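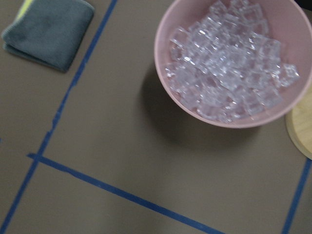 Photo: Clastordale workshop, wrist camera view

Review: Kellitance wrist camera bracket and quick-swap finger set
Posted 2022-12-29

I have been running a small tabletop arm since July, and the part of the job I used to dread was everything between "the fingers are worn" and "the arm is picking properly again." Loosen the old ones, lose a washer, nudge the camera, redo the calibration, find out the camera moved again when I tightened the last screw. The Kellitance kit is meant to shorten all of that, and I'm happy to report that it does. I like it a lot!

In the box you get the camera bracket, a base plate for the gripper, 2 pairs of soft fingers, a little bag of screws and a hex key that is much nicer than it needed to be. I paid $89. My arm is a Zotum, the older one with the round wrist flange, and the plate went straight on. If you have the newer flange, check the hole pattern before you order.

Setup

Power down, park the arm low and take the old gripper off. The base plate sits on the flange with a small locating pin, and this pin is my favorite thing in the kit. With my old printed bracket I could twist the camera a couple of degrees either way before the screws bit. With the pin there's one position and you're in it. First install took me 20 minutes, including a hunt for my reading glasses.

The bracket has a tilt joint with click stops. I tried all three and stayed on the steepest, where the camera looks nearly straight down at the table when the arm is at its ready pose. The gripper stays out of view there, and I get a clean look at the work area. The middle stop is better if you want to watch the fingertips close, but then you give up a good bit of table.

One complaint here: the cable clip is too tight. Mine left a crease in the jacket of the camera cable the first time I pressed it in. I filed the opening a little and it has been fine.

Checking the alignment

The printed sheet suggests a checkerboard, and for the full calibration you do want one. For the quick check after a finger change I use blue painter's tape on the tabletop. I go to a saved pose, pull up a saved picture from the last good day, and compare where the tape lines fall. My lines are crooked and one has a kink in it, and it makes no difference at all, provided you leave them alone between checks. Press the ends down now and then or a sleeve will catch them.

After the tape check I run a pick test with a pink plastic bowl heaped with clear cubes. This is a mean test, and I recommend it. Clear pieces throw highlights everywhere, they take on the color of the bowl, and in a packed pile it's hard even for me to say where one ends and the next begins. If the camera has shifted even slightly, the arm starts pinching at gaps. With the Kellitance bracket I have swapped fingers 3 times and haven't had to redo the full calibration once. My old bracket never got through a single swap.

Looking after it

Wipe the lens and the fingertips with a microfiber cloth, dry. I keep mine folded on the table up by the tape. The soft fingers pick up dust fast and go slick, and for a while I blamed my grip force settings for what was plain old grime. The instructions say to avoid alcohol on the finger pads, so I've stuck to a barely damp cloth when a dry one isn't enough.

Check the two tilt screws every week or so. Mine crept loose early on. A dab of removable threadlocker settled it.

Compared with the Cavalcanti

I borrowed a Cavalcanti mount before buying this. It is stiffer, and the finish is lovely, but the fingers and the camera share the same screws, so every finger change disturbs the camera. For an arm that never gets touched, fine. For one that gets fiddled with as much as mine, the Kellitance wins easily.

Good: locating pin, click stops, finger swaps that don't upset the camera, that hex key.
Not so good: cable clip, tilt screws need watching, no spare screws in the bag.

I'm ordering a second one for the other arm.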